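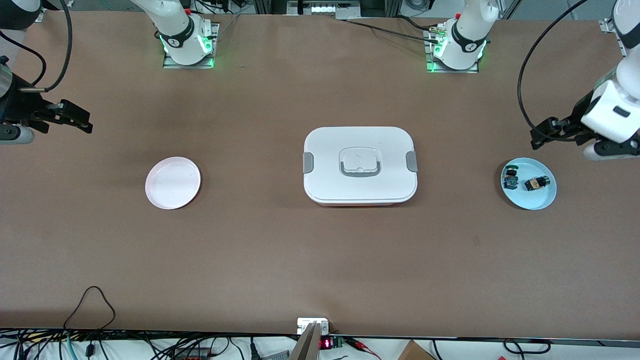

Week 3 – Looking at a Two-Arm Kit Before You Buy

Welcome back, everyone, and thank you for the lively mail about last week's reading! Our kit this time is the Tukum bench package from Grekura, two arms with parallel grippers, and I'd like you to read the quote the way a small shop owner would. The lunch-box task looks easy until you get to the side clips – please give those plenty of thought.

Tadeusz Głowacki will lend you the manual. For lab, plan 20 trials per pair, and write down every slip, even the silly ones. Notes go to me by the end of November.

Radymyr Koval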